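Condiment corner, part 4. Short thread on bowls, bottles and how much counter they are allowed to use.

Background for anyone new: I keep notes on small kitchens in the Gernham building. Same counter depth in every unit, same curved wall behind it, very different opinions on where the soy sauce goes.

Scope today is the prep station only. No stove, no fridge, no drawers. Spice storage was covered in part 2 and I have nothing to add to it.

Rule one: bottles go on one side, bowls on the other. Mixed layouts fail when you reach over a tall bottle with a full bowl. The bottle tips, and the tall glass ones have a high center of gravity once they are half empty.

Rule two: bowls in use stand apart from each other. Stacking is for storage. A stacked bowl needs two hands to free it, and at that point in the cooking you have one.

Prep counter, steel bowls and the bottle group:

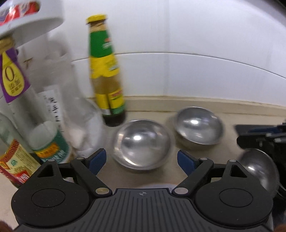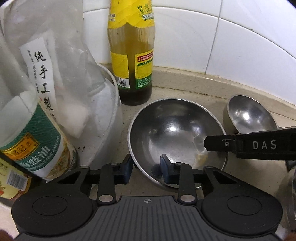 Steel over glass or ceramic for prep. It is lighter, it survives a drop, and it rinses fast. The drawback is glare. A polished interior under a ceiling light makes it hard to judge how much salt is already in there.

Second drawback: steel shows every leftover. Oil dries to a yellow film at the bottom and you will not see it from a standing angle. Tilt the bowl toward the light before you put anything in it. If there is a film, wash again with hot water and a drop of dish soap, then dry with a cloth. Air drying leaves spots.

Ladle placement. I tested three options over April: hook on the wall, flat on the counter, leaning at the back. Leaning is the fastest to grab and the worst to clean under. I still use it. Put a saucer under the scoop if it has been in anything oily.

Bottle order, from the bowls outward: whatever you pour most often goes closest. For me that is dark sauce, then vinegar, then cooking wine. Oil sits last, on a Karkex drip tray, and gets wiped once a week.

Hang tags and neck labels: cut them off the day you open the bottle. They soak up drips and then transfer them to your sleeve. I have said this in every part of this series and will keep saying it.

Boxed goods do not belong at the front edge. Cardboard wicks water from the counter and the bottom goes soft. Move them to a shelf or decant into a jar. I use the Paiva square ones, mainly for the wide mouth.

On counter color: beige hides starch and flour, shows soy sauce immediately. Wipe soy while it is fresh. On a sealed surface it comes up with plain water. If it has dried, lay a damp cloth on it for a few minutes and do not scrub.

Someone asked about the ledge where the counter meets the wall. Old toothbrush, warm water, monthly. Crumbs collect there and a sponge rides right over them.

Someone else asked whether the Pladent bowl rack is worth it. It holds 25 bowls. I own fewer bowls than that and so do you. A shelf works.

Part 5 will be cutting boards, vertical or flat. Send measurements in inches, inside width of the cabinet, please measure with the door open.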